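3.2 Materials

The item set was put together for a study of how adults decide where kitchen things belong when they have no kitchen in front of them. Earlier sorting work has mostly used cards with words or line drawings. Cards are easy to mail and easy to score, but they leave out size and shape, and a person who is clearing a table makes use of both. We wanted items that could be picked up, put inside one another, and laid on top of one another.

Items were chosen from a list of kitchen words collected in Bukitville in November. Respondents wrote down everything they expected to find on a kitchen table or counter after a meal had been started and left. The list held 800 separate entries before spelling variants were merged. Two of the authors then went through it independently and marked each entry as a container, a food, a tool, an appliance, or other. Disagreements were mostly over colanders, which one coder took as a container and the other as a tool. We kept the colander in the set for that reason.

Layouts were built on a plain white table so that no shelf, drawer, or placemat would suggest a home for anything. Each layout had to include at least one food inside or on a container and at least one food standing alone. It also had to include one pairing that most people would call odd but not wrong, such as a bottle lying across a plate (Figure 2). Pairings of this kind are common in real kitchens in the middle of cooking, and they force a choice: the participant can treat the two things as one unit and move them together, or separate them first.
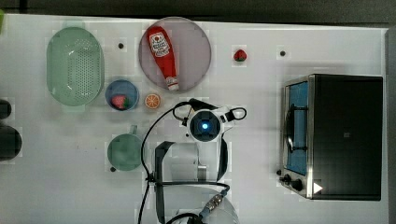
Figure 2. One of the layouts used in the sorting task. A ketchup bottle rests on a round plate, one strawberry is in the blue bowl, and another is on the table by itself.

Instructions were kept short. Participants were told that someone had been called away while using the table and that they should say, in any order they liked, what they would move first and where it would go. They were not told what counted as finished. In piloting, Lesia Demchenko had read out a longer version that mentioned "putting things away," and several participants asked whether food should go in a refrigerator. The shorter wording removed most of these questions.

3.3 Coding of responses

Sessions were transcribed and split into single moves. A move was any statement that named one item, or a group of items treated as one, and gave it a destination. The full set came to 2421 moves from 62 participants. Solomiia Fedoruk and Octavio Rengifo coded all of them using the Horobets scheme, a list of 13 destination types that we adapted by merging "sink" and "dishwasher" into a single washing category.

Three rules were added during coding. First, a destination was accepted even when it was not on the table, as in "the plate goes in the cupboard." Second, when a participant changed their mind within the same sentence, only the last destination was kept. Third, nesting was coded separately from stacking. Placing the loose strawberry with the one in the bowl was nesting; putting the bowl on the plate was stacking.

The third rule matters for the results. Food was nested far more often than it was discarded or stored, and participants tended to bring like together with like before they dealt with anything else. The two strawberries were usually joined early. The orange slice was less settled. Some participants added it to the same bowl and called the contents fruit. Others kept it apart on the grounds that it had been cut and would go with a drink, and a few of these named the green cup.

The bottle was nearly always handled before the plate. Participants who began with it gave two kinds of account. One was about the bottle: it should be upright, or it belonged with other sauces. The other was about the plate, which could not be washed or used until it was clear. We coded the destination only and return to the accounts in Section 5.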